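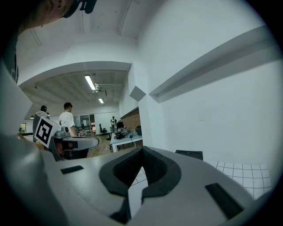
Bouzid Workshop, Equipment Planning Team

How to plan the budget for a set of hand-held grippers

Many groups ask us how much money they must keep for their first grippers. I write down the steps we follow, so you can make your own list before you speak with a seller.

Step 1. Decide how many people will work at the same time. One person needs two grippers, left and right. We planned for 2 people, so 4 grippers.

Step 2. Put the soft finger pads on a separate line. They are a wearing part and the seller often does not include them in the first offer. Our offer from Loltau had no spare pads at all, and we had to ask again in November. Order 13 pads for a start.

Step 3. Add the small things: printed marker cards, cables, power adapters, a bag for transport. In our plan this line was over 200 dollars, more than I expected.

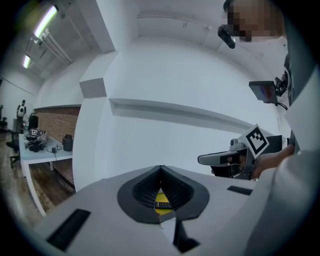

Please do not take this money from the line for repairs. Renzo Ruggiero made our first table in this way, and in the spring we could not pay for a new cable.

Step 4. Ask two sellers for the same list. We asked Loltau and Illico. Check if the delivery and the tax are inside the price, because the two offers are not always written in the same manner.

Step 5. Measure your table and count the sockets near to it. An extra table must also be in the budget.

The empty planning sheet is in the Kultelico folder, second tab.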